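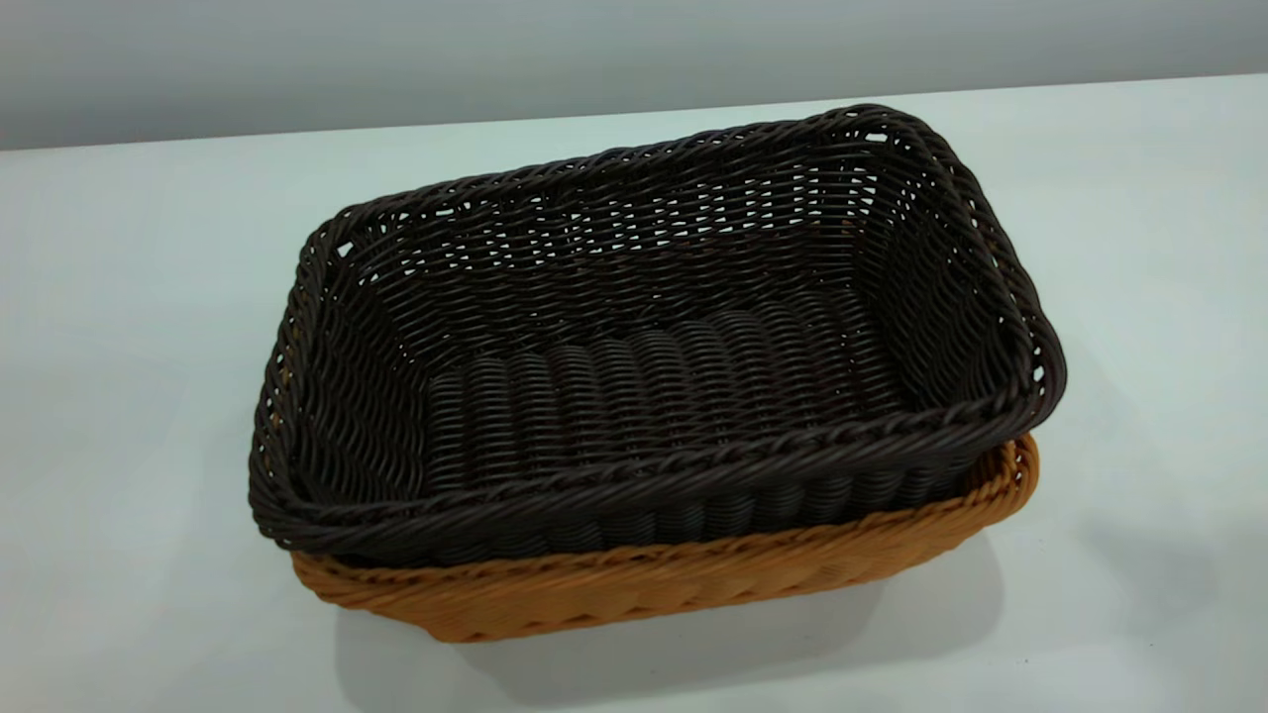

Dark brown basket nested in the larger tan one, on the table.

22 Jan 2025

Dye and stain notes, reed and splint

Picked up where I left off on the walnut dye. The last batch came out too gray on flat reed and fine on round reed, same pot, same soak. I want to know if that is the reed or the way I am loading the pot before we dye anything for the Brelville order.

Setup today:
Flat reed from the Candero coil, opened this morning. Round reed from what was left on the shelf, label gone, so supplier unknown.
Walnut hull powder, the Bach tin. 200 g to the big pot, same as the gray batch.
Tap water, not the rain barrel. The barrel is frozen anyway.
Vinegar, 2 cups, went in after the powder had dissolved.

Strained the pot through the old curtain before any reed went in. I skipped this last time and I think that was part of the problem. There was a surprising amount of grit left in the cloth and it would have sat on the flat faces of the reed. Round reed has less for it to sit on.

Soaked all the reed in plain water first. Flat pieces tied in loose hanks with cotton string, one tie only. On the gray batch they were tied in the middle and at both ends and the dye did not get under the ties. Pale bands on every piece. We wove them into the test tray regardless and the bands march up one side.

Held the pot at 134 F for the whole soak. The thermometer on the hook reads low against the kitchen one, so I used the kitchen one. Lid off. Turned the hanks over whenever I walked past, which was more often at the start than at the end.

Results, flat reed: good brown, a bit red while wet, drying cooler. No gray so far. A few pieces have a hairy side that took the color much darker than the smooth side. That side goes in toward the wall of the basket, or gets singed first. I would rather singe first, as the hairs pick up more dye and then rub off on people's hands.

Results, round reed: same as last time. Nothing to report.

Second dip on half of the flat hank. Not worth the fuel. Side by side under the window I can tell them apart, under the shop lights I can't. One dip from now on unless someone wants nearly black, and for that iron is the way to go and not more walnut. Iron makes reed brittle, so keep it off the rims and handles.

Spent the middle of the day on the spreadsheet. The Bitness sheet still has dye time in minutes on one tab and hours on another, so the averages on the front tab are nonsense. Changed everything to minutes. If you enter a batch, please use minutes. I also added a column for water source. Old batches are blank there and should stay blank, I don't want guesses filled in.

Rims. The lashing on the oval tray opened up again at the join. I scarfed the overlap longer this time and clamped it overnight dry before lashing. It held when I pushed on it with my thumb. Leave it clamped till the end of the week if nobody needs the clamps. The small spring clamps leave a dent in wet reed, so put a scrap of leather under the jaws.

Also tried soaking the lashing strand for less time. Long-soaked strand pulls tight while you work and then goes slack as it shrinks back. The shorter soak was harder on the fingers and cracked once on a tight turn, but the finished lashing feels firmer. Need to look at it again when the shop has been heated for a few days straight.

Sealer: no change. Still undecided between the thinned oil and leaving things bare. The oiled sample strips on the windowsill have yellowed a little compared with the ones in the drawer. The bare strips on the sill have faded. So the windowsill does something to both, and I can't say yet which I like less. Leaving them there through February.

Things to get or do:
Cotton string, undyed. The red stuff bled into the pot once already.
New label for the round reed coil, even if it only says unknown.
Rinse the big pot. I left it soaking, there is a ring at the dye line.
Ask Brelville whether they want the liner fabric pre-washed. The order form says yes in one place and leaves it blank in another.
Write the dry weight on each hank before the next dye day. I forgot again, so the 200 g of powder is against an unknown weight of reed and only good for comparing with the gray batch, which was also not weighed.

Flat reed is hanging on the back line – don't move it until it is dry all the way through, the inner pieces stay damp longer than they look.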